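How to compare two needle grippers for a suturing robot

Written by Zuzanna Witkowska, updated 2021-03-27

At Titholm we had to choose between two sets of jaws for our suturing arms, the Lebrun and the Clilora. Both catalogues promise a firm hold and gentle contact, so I made a small test that any lab can repeat in one afternoon. You need two arms, a wrist camera, a tissue pad, needles and thread.

Step 1. Fix the camera before anything else

Set the focus on the tissue, not on the metal. Many people do the opposite, because the jaws are the first thing they look at. But you will judge the result by the thread and the edges of the cut, and it does not matter if a shaft is blurred. Lock the exposure too. Polished steel gives strong reflections and automatic exposure will follow them. 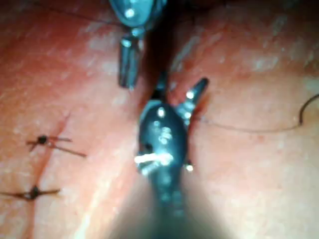

Step 2. Choose one kind of stitch and stay with it

I recommend interrupted stitches. Each one has its own knot, so when one goes wrong you can still use the others. With a running stitch, one bad pull spoils the whole line and you must begin again. Trim the tails to a similar length, otherwise they disturb the next pass.

Step 3. Test the hold on the needle

Take the needle at two thirds from the point and drive it through both edges. Write down each time it turns in the jaws. We did 50 passes with each set. The Lebrun let the needle turn 14 times and the Clilora only 3, but please read step 5 before you order anything.

Between passes, put the needle down on the pad with enough free thread. My colleague Hervé Deschamps always wanted to keep it in the jaws to save time, and then small errors in the grip were carried over to the next pass.
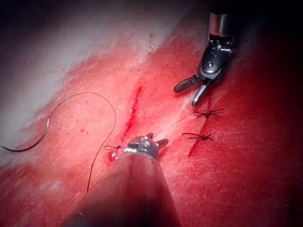
Step 4. Test the hold on the thread

This is a different question from the needle, and I would give it a separate page in your notes. Pull the thread slowly until it is straight, wait, and see if it slides. Serrated jaws hold well but they can damage thin thread, so inspect it under a magnifier afterwards. 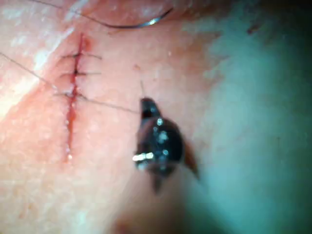

Step 5. Exchange the arms

Repeat everything with the jaws changed from left to right. In February we forgot this, and we blamed the Lebrun for a loose cable in the left wrist. After the repair the difference was much smaller. The figures in step 3 are from before the repair, I keep them as a warning.

For now we use the Clilora for the needle and the Lebrun for tying. Lorna Magbanua is preparing the same test with a thicker thread, and I will add her results to this page.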